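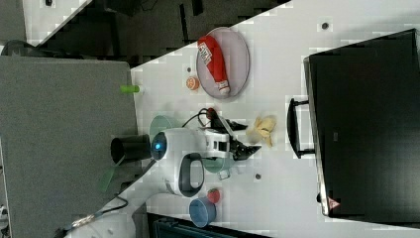 Play Kitchens and Pretend Food: What Should Go in the Box?
Student project report, Early Learning Materials
Liette Thibodeau and Arnout De Smet
April 2, 2023

1. What we wanted to find out

Our project started with a simple argument between the two of us. Arnout grew up with hard plastic play food, Liette grew up with felt and stuffed food sewn by her aunt, and each of us was sure that our kind was better. Our instructor, Wilma Willems, told us to stop arguing and go put together a play kitchen box for the Plelberg after-school room, which had a budget of $100 and a shelf waiting for it. We were thrilled to get a real shelf!

The box had to hold enough for pretend cooking, serving and clearing up, and it had to suit children from age three up to age five.

2. How we worked

We began with tableware, and this went faster than we thought it would. Bowls, cups and a plate or two cover nearly every game. We like colored tableware a lot, and we chose pieces with rounded rims and plain surfaces that wipe down in a few seconds. We added cloths too, for drying up and for use as a tablecloth, a napkin or (as we learned in August, when Liette helped at a day camp) a blanket for a sick carrot.

Next came the food. We looked through over 200 items in store listings and secondhand bins and wrote each one on a card with its size, its material and how it could be washed. Then we sorted the cards into "cook with it," "serve it" and "both." Bottles were a nice surprise. A pretend ketchup bottle goes with almost any meal, and pouring is such a satisfying thing to act out.

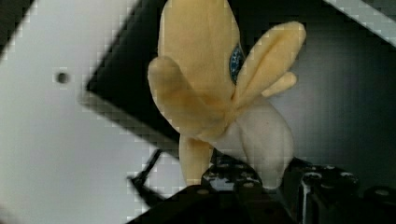 Soft food turned out to be our favorite part of the whole project. It's quiet when it lands on the floor, it can be squeezed, and it gives the sewer so much room to have fun with shapes. Fruit with a peel is the best of all – a plush banana with its yellow flaps folded out and the paler part showing tells a child right away what the game is. The trouble is in the folds. Crumbs settle where the flaps meet the body, and fleece takes a long time to dry, so we put soft pieces on a separate washing list.

3. The final box

We settled on 21 pieces, a mix of hard and soft. Jozef Aerts, who runs the room at Plelberg, asked us to drop anything with a sewn-on button, and we replaced two felt cookies for that reason.

4. What we would change

We would buy more cups. We would also test the washing list for longer, as we only got through two rounds of it. Arnout now admits that the soft food is pretty great, and Liette has come around on the ketchup bottle. The cards are in a folder in the materials room for any group that wants to carry on with them.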